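Clancombe Residents' Help Forum
Topic: Owners' association rules and assessments

Notice period for a special assessment

Posted by Plident26

I own a unit in a community of townhomes governed by an owners' association. The board has announced a special assessment to repave the private road, with payment due in October. The notice reached owners 17 days before the board voted. Our bylaws require a vote of the members for any assessment above a set share of the annual budget, and no such vote was held. Are owners obliged to pay while the matter is in dispute?

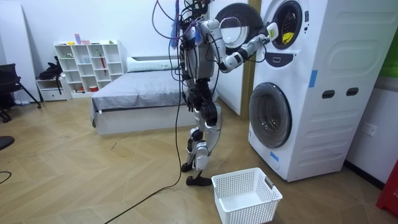
Upper and lower laundry machines, stacked.

Posted by Bronwyn Mahuika

Owners should begin with the recorded declaration, as it takes priority over the bylaws where the two conflict. Many declarations set one limit for routine increases and another for capital work, and road repair may fall under either heading. A written request for the budget, the reserve study and the minutes of the meeting should be sent to the managing agent. Withholding payment is seldom advised. Late fees and a lien may follow, and payment may usually be made under written protest.
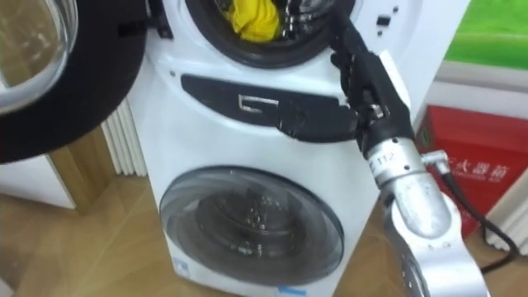

The wording that defines common property also deserves attention. At Prendergast, where I served on the board for eight years, the private road was common property, but the parking bays were assigned to individual units, and their share of the cost had to be billed separately. The same question arose over shared laundry rooms. A stacked washer with one drum above the other was treated as a single appliance under our schedule, and owners who had expected two charges received one. Your declaration may contain a similar schedule for paving.

Posted by Clorkamix

Our association had the same problem. 2 owners wrote to the board and the vote was held again. Check your state law also, as notice rules differ.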